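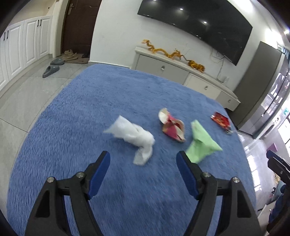 February 17, 2019

Tidying notes, living-room floor. The chore is dull and I love it: pick up the litter from a shaggy rug, put it in a bag, leave the rug where it was. Can a machine do this yet? Nearly, I think, and closer than I'd have said last March!

Tissue is the nice one. It squashes between the pads and stays put. Foil packets are the nasty ones – they lie flat, the pile comes up round the edges, and the fingers close on wool as happily as on wrapper. Punitz (our grasp planner) still can't tell a good pinch from a mouthful of rug. Osov can, most of the time, but it thinks for ages first.

Tally so far: 309 grasps logged out of the 1,000 we want before training again. Almost 40 of those need relabelling, my fault, I had "wrapper" and "bag" muddled.
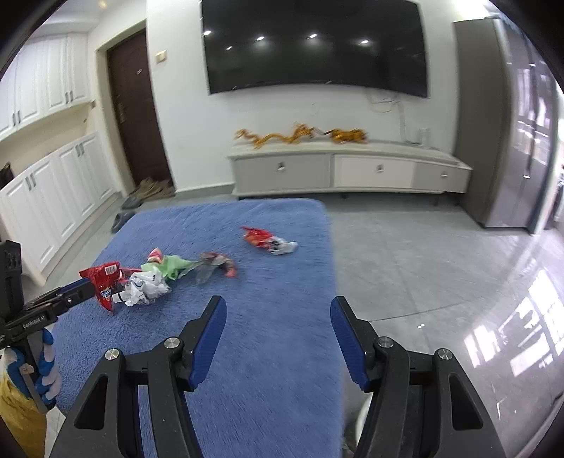
Crumpled plastic is where it gets fun. Every piece has a dozen places to grab and most of them work, so Bitar's habit of going for the highest point does really well. Thin flat stuff wants a sideways scoop, low and slow. Tried it by hand and it felt right straight away.

To do: softer pads, scoop motion into Punitz, ask the Polen lot how they deal with long pile. Then socks. I can't wait for socks.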